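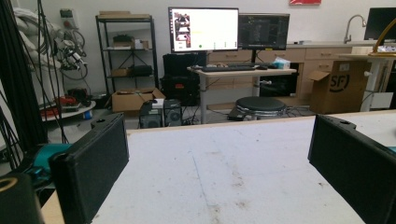

Novembro, 8h40. Retomou-se esta manhã a recolha de demonstrações com a pinça manual, no âmbito do projeto Flumeo. A sessão foi conduzida por Ngaio Ashby, ficando a meu cargo o registo e a verificação dos ficheiros. O plano aprovado prevê 1,000 demonstrações até ao fecho da fase; a de hoje contribuiu com 23 válidas e 2 rejeitadas, ambas por perda de rastreio durante a aproximação ao tampo.

Os dedos pretos voltaram a merecer discussão. Fletcher Cosgrove entende que as almofadas texturadas devem ser substituídas antes do próximo bloco. Ngaio prefere manter as atuais até ao fim do conjunto, de modo a não introduzir uma variação a meio dos dados. Inclino-me para a segunda posição, mas a decisão compete a Rochelle Partington, a quem remeti nota por escrito.

Registo também a questão do tampo branco. Os riscos e as manchas cinzentas foram assinalados na última revisão, e a Trorent sugeriu cobri-lo com uma superfície uniforme. Não vejo vantagem. O robô terá de trabalhar sobre mesas usadas, e o modelo treinado em outubro não revelou dificuldade atribuível a essas marcas. Fica, todavia, a sugestão em ata.

14h15. Ensaio de comando à distância com Lindsay McPhee. Trinta minutos de operação, com o mesmo exercício de preensão e largada. O gesto é visivelmente mais lento do que com a pinça na mão – Lindsay interrompeu o movimento várias vezes para corrigir a orientação do punho – e as trajetórias apresentam paragens que terão de ser filtradas. Mantenho a opinião de que a demonstração direta serve melhor esta tarefa. O comando à distância deverá ficar reservado à correção de falhas durante a execução autónoma.

Pendente: arrumar os cabos estendidos pelo chão, junto ao banco, assunto que já figura nas minhas notas há demasiado tempo. Tayla McAlister pediu ainda que o início de cada demonstração passe a ser anunciado em voz alta, para facilitar o corte posterior. Aceite, com efeito a partir da próxima sessão.

17h50. Cópia dos ficheiros concluída. Falta rever as legendas das últimas seis sequências.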